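Der Fehler, der keiner sein durfte

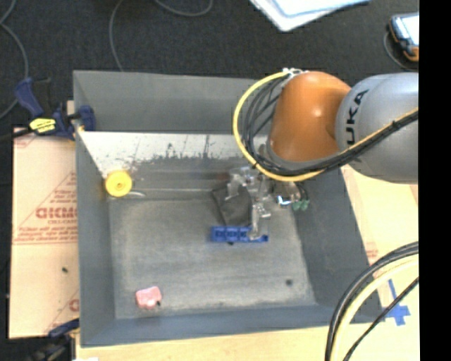
Meinung | Automatisierung

34 Griffe lang lief bei Skandeck alles, wie es im Angebot stand. Beim nächsten fuhr der Arm nach unten, drückte das Teil gegen den Boden der Kiste und drückte weiter. Keine Kraftabschaltung, keine Meldung. Die Oberfläche der Steuerung, die dort Picard heißt, zeigte einen grünen Haken. Jemand hat dann den roten Knopf geschlagen, verletzt wurde niemand.

Der Bericht dazu umfasst eine Seite. Er nennt das Ganze eine »Abweichung im Greifprozess« und verweist auf 400 Zyklen, die danach ohne Befund gelaufen seien. Mich beruhigt das nicht. Wer einen Fehler nicht erklären kann und ihn deshalb so lange sucht, bis er nicht wiederkommt, der hat ihn noch im Haus.

Ein blaues Kunststoffteil in einer grauen Kiste, ein Finger von oben darauf, das sieht nach der leichtesten Aufgabe der Welt aus. Ein Kind kann es. Der Arm kann es auch, solange das Teil dort liegt, wo die Software es vermutet. Liegt es schräg oder ein anderes halb darunter, muss er merken, dass er drückt und nicht greift. Genau dafür gab es eine Schwelle, und genau die war beim letzten Update hochgesetzt worden, weil der Arm zu oft stehen blieb. Im Änderungsprotokoll steht es als Nummer 1076, zwischen einer Schriftgröße und einem Übersetzungsfehler.

Als Abhilfe wird nun Undo eingeführt, ein Modul, das nach einem Fehlgriff die letzten Bewegungen rückwärts abfährt. Klingt vernünftig. Nur setzt es voraus, dass das System den Fehlgriff erkennt, und daran hat es ja gefehlt. Ein grüner Haken lässt sich nicht rückgängig machen.

Ich habe nichts gegen Roboter, ich habe selbst lange genug Teile sortiert. Aber ich hätte gern gewusst, wer eine Schutzschwelle ändern darf und wer gegenzeichnet. Auf diese Frage bekam ich im März die Auskunft, das werde »prozessual nachgeschärft«. Die Anlage lief da schon wieder – mit dem alten Wert, sagt man mir. Schriftlich habe ich das bisher nicht.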